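Duan Folding Kit, two-arm tabletop version: a review after one month of use

Aiguo Feng and I run the garment prep bench at Broretcombe, where we sort and fold secondhand clothing before it goes out to shops. In April we took delivery of a Duan kit from Stuvstead. It is sold as a two-arm bench system for handling soft goods: T-shirts, towels, light pants, small cloth items. I wanted to know if it could take over the dull part of the job, and how much looking after it would need.

What you get

The kit comes with two arms, a gripper for each arm, wrist cameras, a head camera on a stand, the control box and a license for the folding software. You supply the table. Stuvstead recommends a plain, light top, and I would follow that advice. We first tried it on our old green bench and it had trouble finding the edges of anything green or gray. On white it does much better.

Assembly took the two of us most of a morning. The printed guide is clear up to the point where you connect the arms to the control box, and then it skips a page's worth of steps. Meifang Gu on the Stuvstead support line talked us through it. She knew the product well and did not rush us. The missing steps are on the website, under downloads, but the guide does not mention that.

Calibration is done with a printed card that you lay flat on the table. It has to be repeated if you move the table or bump the stand. We had to do it twice in the first week and have not needed to since.

How it handles clothes

Work starts with teaching. You guide the arms through a job by hand, the software records it, and after enough recordings you ask it to try on its own. For a plain T-shirt we recorded 40 runs. That is a dull afternoon, and your shoulders will know about it the next day. Towels needed fewer. Anything with a hood was a waste of time and we gave up on it.

The steps for a shirt are to lay it out, take hold of an edge, fold, and smooth. The arms are slow. I can fold several shirts in the time the Duan takes to finish one, so do not buy it for speed. What it offers is that I can get on with tagging at the next bench.

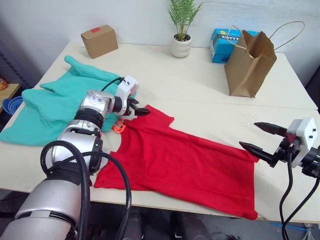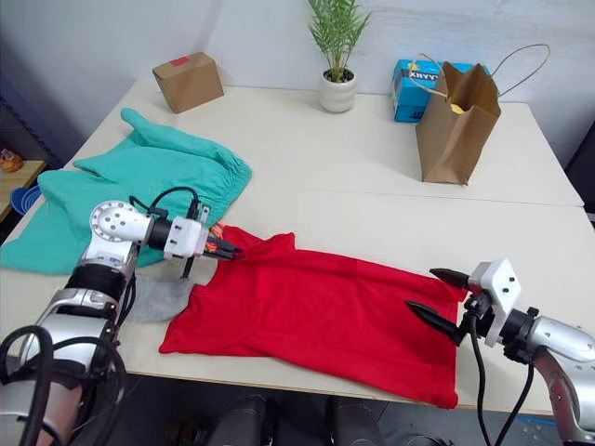
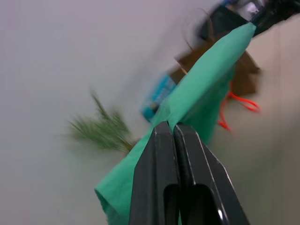
Thin fabric is harder for it than thick. A heavy cotton tee gives the fingers something to close on. With light, slippery cloth it may pick up two layers when you wanted one, and then the fold comes out crooked. The software has a setting called soft close that slows the last bit of the grip. Turn it on and leave it on. It should be the default.

It is also fussy about clutter. You can keep things at the back of the table if they stay out of the reach of the arms, but I would not leave a second pile of clothing close to the piece being folded. On bad days it went for the wrong garment.

Daily use

Cables are my main complaint. They hang on the outside of the arms, and the clips supplied are too few and too weak. Two of ours had snapped by the end of the second week. Aiguo replaced the lot with hook and loop strips from the hardware store and we have had no trouble from them since. At this price that should not be our job.

The grippers pick up lint. Wipe the fingers at the end of each shift with a dry cloth. If you forget, the wrist camera view gets fuzzy and the grip gets worse. The finger tips are a wear part and Stuvstead sells them in pairs.

Noise is low. You can talk over it in a normal voice. The stop button is large and works every time we have tried it, and the arms hold their position when you press it, so nothing drops on the table.

The software counts finished items. Ours showed 569 at the end of the month, mostly T-shirts and hand towels. The count includes crooked folds that we redid by hand, so take that kind of figure with care if a salesperson quotes you one.

Compared with the Gendudgate

We had a Gendudgate single-arm unit on trial last year. It was easier to set up and took up less space, but with one arm it could only deal with pieces that were already flat. The Duan can hold a piece at both ends, and for clothing that matters more than anything else on the spec sheet. If you only handle towels and napkins, the Gendudgate would probably do.

Would I buy it again

For our bench, yes, with better cable clips. For a small shop with one person, no. It needs someone close by to clear mistakes, and the teaching takes hours you may not have. Ask Stuvstead for the trial period before paying, and bring your own worst pile of laundry to the demo. They used brand-new shirts at ours.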